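Folding at Katell: frequently asked questions
Last updated 20/03/2025

Where should I fold a T-shirt?
Any flat surface will do, as long as it is bigger than the shirt. We put a cream sheet down first. Spread the shirt out with its sleeves flat and smooth it from the middle.

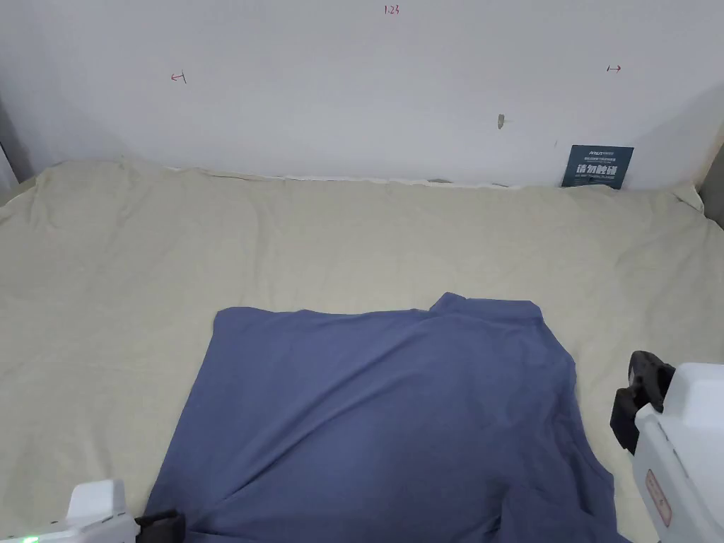

Do I have to iron first?
No. A few light wrinkles won't matter for everyday wear. Smooth them with your palm as you fold.

Can I fold on the bed?
Yes, but a duvet gives under your hands, so the edges come out less sharp. Small pieces are fine — keep shirts for the table.

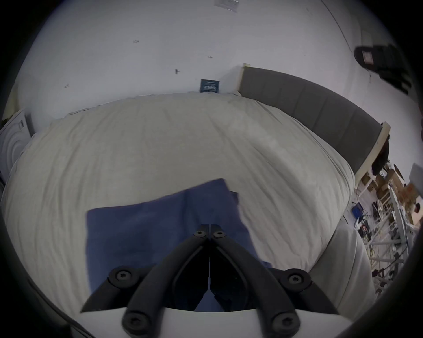

Nwosu: I pull the duvet tight and put a large tray on top. Works for shirts too, and it saves my back.

A tray is a good idea if you have one. The Pumthorpe folding board, 54 cm wide, does the same job.

Does the sheet under the folding need to be stretched tight?
No. Lay it loosely and push the worst creases towards the back. If it slides, tuck the front edge under.

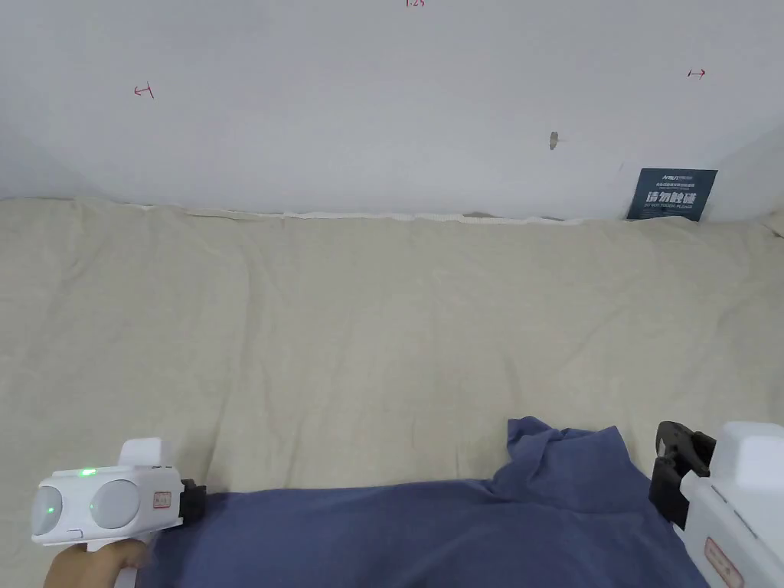

Sheet laid over the table, soft wrinkles left in.

How often should I wash the sheet?
Every 3 weeks is enough for most homes. Wash it by itself the first time.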